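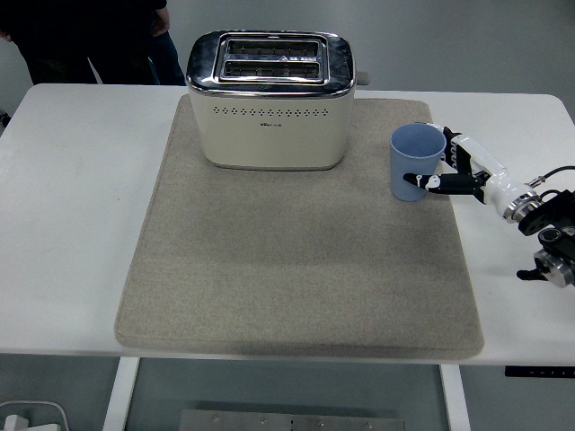 Slide 1. Okay, hi everybody. Let people sit down first, don't rush this. Say who I am, say I run payments at Kindside, and thank Heloísa Tavares for the invite.

Ask for hands: who paid for something with a stablecoin this month? And who got a refund on it? (Wait. Let it be awkward.)

Slide 2. So refunds are what I want to talk about. When you pay by card and the shop messes up, you call somebody. With a token payment the money is gone the second it settles, and the shop has to send you a brand new payment. To which wallet? At what rate? Who eats the fee? We had to answer all of that at Kindside and we got plenty of it wrong!

Slide 3. The Bastos pilot. 90 days, 10 shops, 768 refund requests. Go slow on that last number. Most were dull things like wrong size or double order, and our support folks were copying wallet addresses by hand. I still wince.

Slide 4. Mock store, the product page we use in the demo.

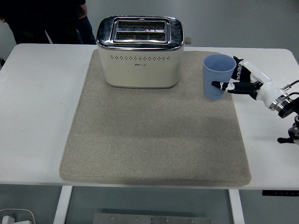
Demo store item: two-slot toaster, cream and chrome.

Walk through the refund on screen. Buyer taps "return," shop approves, and the money goes to the address the buyer confirmed at checkout. If the demo hangs, skip to the recording and keep talking.

Slide 5. Three things we changed. We hold funds for 3 days before the shop can touch them. We lock the refund in dollars (big fight over this one, Anselmo Marinho wanted tokens and he may heckle). And exchange wallets get a warning, as refunds sent there can bounce around for ages.

Slide 6. What's still broken: partial refunds. Somitz does them one way, we do them another, and shops using both hate us equally. I'd love to hear from anyone who's tried a fix.

Questions. Repeat each one into the mic!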